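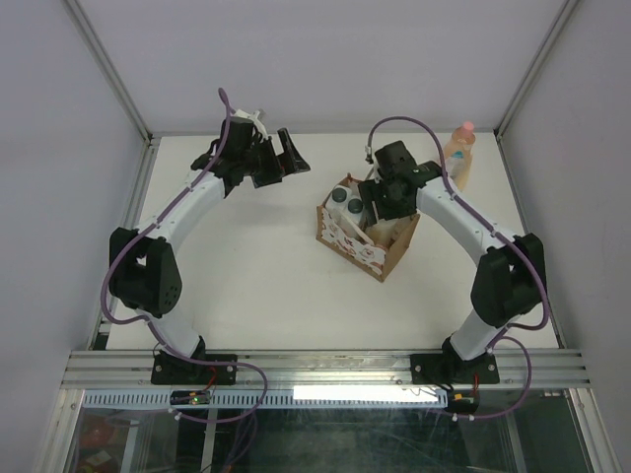 You'll be paying for the platform whichever adviser you pick, so look at that charge first, one reader wrote under my last post about moving my pension. I had been looking at the adviser's fee and nothing else, so I went back to the paperwork.

November 16, 2020

For anyone new, my adviser's firm, Karimi, is leaving the Hitby network and going independent. The letter came with a form to sign and a date in January by which to sign it. If I do nothing, I stay a client of Hitby and they give me someone else from the Flulleck office. If I sign, I go with Karimi and my money moves to a different platform, called Tristel.

The letter was friendly but short on numbers. It said my investments would be "broadly unaffected". I rang and asked what that meant. Most of the funds can be moved across as they are. Two can't, because Tristel doesn't carry them, and those would be sold and the cash put into something similar. It's a pension, so there's no tax to pay on the sale, but I would be out of the market for roughly 3 weeks.

The yearly charge for advice stays the same. The platform charge goes down a little. There is no exit fee from Hitby, which surprised me, as my old statements mention one. I've asked for that in writing and am still waiting.
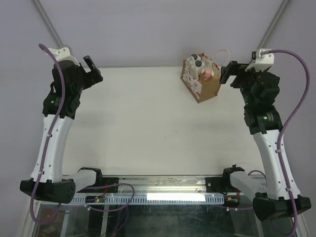 Ask who holds the money while it's being moved, and ask what happens if the two sides disagree about the amount, said another comment, left on the same post. I hadn't thought of either. Karimi's office told me the cash goes straight from one platform to the other and never passes through the firm itself. On the second point they said they would get back to me.

What bothers me more is the size of the new firm. There are 4 advisers going, and at Hitby there were 25 in the region. If mine is ill or retires, I'd like to know who picks up the file. The form has a box for questions, so I've put it in there.

I haven't signed yet. I'm leaning towards going with them, mainly as I've had the same adviser for years and don't fancy explaining my whole situation to a stranger in Flulleck. I'll post again when the exit fee letter turns up.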